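Working Beside the Gripper: What Changed for the Staff at Jirkex, Wulivbridge

Student project report, Work and Technology module
Submitted 2024-05-08

1. Why I chose this subject

Before my studies I worked one winter in a warehouse, and there I heard many discussions about machines that would soon take over the packing. For this project I wanted to see a workplace where such a change is already going on. The company Jirkex in Wulivbridge allowed me to visit its small site, where the staff teach handling tasks to a machine. They use a gripper held in the hand, with a camera on it, and the recordings are later used for a robot arm at the Prekberg warehouse.

2. How I did the work

I visited the site on 3 days and spoke with the people who record, and also with the packers in Prekberg, by telephone. I used the same list of questions for all of them. I promised not to write any names. The company let me read the task sheets, but not the wage agreements, so I can say little about pay.

3. The work at hand

A recording shift is made of short tasks. The person takes hold of an object with the gripper, lifts it, puts it down at another place and starts again. The objects are everyday ones, such as bottles and cups, and the tables stand in normal rooms, because the arm should learn from places that are not too tidy. A good recorder makes some 400 recordings in a week.
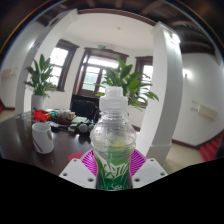
Most of the recorders were packers before. They told me that the new work is lighter for the back, but harder for the wrist and for the attention. One woman said that in packing she could think about her own things, and now she cannot, for a careless movement makes the recording useless. Two others liked exactly this part. They felt that their skill was finally noticed, for example how softly one must close the fingers on a thin plastic bottle.

4. What the packers in Prekberg say

The project there is called Đào and it started in October. The arm works on one line only and stops often. The packers on this line now spend much of the shift watching it and putting right what it has dropped. They were less content than the recorders. Several of them did not know that the movements of the arm came from former colleagues, and they were surprised when I mentioned it.

Breaks have also changed. Earlier the whole line stopped together for 20 minutes. Now one person must always stay near the arm, so they eat in turns, and I heard more complaints about this than about the machine itself.

5. Limits of my report

I met only the people who stayed. Those who left before the change could have told me a different story, and I did not find a way to reach them. My telephone talks were also shorter than I had planned, as they took place during the breaks. I would like to ask the same questions again after one year, when the second line in Prekberg should have its own arm.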